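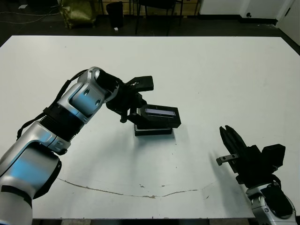

Isla Bolger, research engineer, Ulness

4.2 Handling small boxed goods

Packing benches are full of flat black items on pale tables, and vendors like to say that part of the work is solved. We doubt it. In our trials the left gripper could take hold of a dark box on a white table in 26 of 30 attempts, but a held box is only the start of the chore. Someone still has to turn it, check it, and put it in a carton.

Figure 3. Wrist view across the table, with a small black box to the left of the fingers. 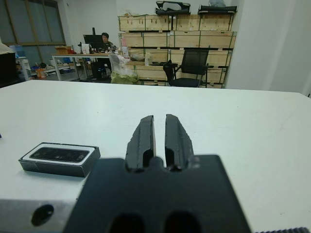

4.3 Using both arms

Claims for two-armed work deserve more doubt. Hinds and Mercado count a task as done once both arms have touched the object, a rule we find far too generous. In Figure 4 the left gripper clamps the device while the right one stands open beside it. We scored a handover only when the second arm held the box alone, and 4 of 10 tries met that rule.

Figure 4. One arm holding, one arm free. 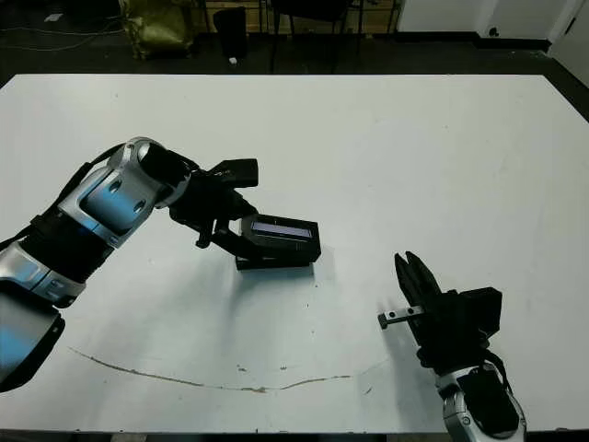 4.4 Limits

All trials used one table and one operator.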